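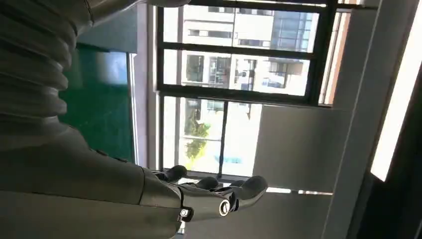
# Handing a packing station over to an arm: the shift changeover

Written for team leads at Jikent. Last changed 10/15/26.

These steps cover the first weeks of a station where an arm with a fingered hand takes over part of the packing. The person at the station stays, but the job changes, and most of our early trouble at Rirkia came from not saying clearly how.

## Before the first shift

1. Write down everything the packer does now, including the small jobs. At station 7 we missed the re-taping of split cartons and it fell to whoever was nearest.
2. Mark each job "arm", "person" or "either". Keep "either" short.
3. Go through the list with the packers before it is final. Lenka Hubáček had hers changed twice, and both changes were right.
4. Agree pay and grade in writing. Aroha Harawira has the form.

## At the start of each shift

1. Read the last entry in the station book.
2. Walk round the arm with it stopped. Check the sleeve for splits and the fingertips for wear.
3. Clear the reach area of tape guns, cups and loose straps.
4. Run one carton at slow speed and stay with it to the end.
5. Sign the book, then switch to normal speed.

Only people who have done the Konix course may restart after a stop. If there is no trained person on shift, leave the arm off and pack by hand. The target for that shift drops to the old hand rate, and nobody is marked down for it.

## When it drops something

Press stop first. Pick up the item, look at the grip, and write the item code in the book. Code 551 (the soft pouches) goes back to hand packing for now. Don't nudge items into the hand while it is moving, even when you can see what it needs.

## Breaks and rotation

Watching an arm is tiring in a different way from packing. Mulugeta Gudeta's crew swap between watching and hand packing every 51 minutes, to match the line timer. Other crews can pick their own interval, up to an hour.

Packers also told us the station had become lonely. We moved the second bench closer so two people can talk across it.

## Review

Hold the first review after 2,000 cartons and the next in November. Bring the station book. Vlasta Jireš keeps the blank copies in the Vondráček office, second drawer.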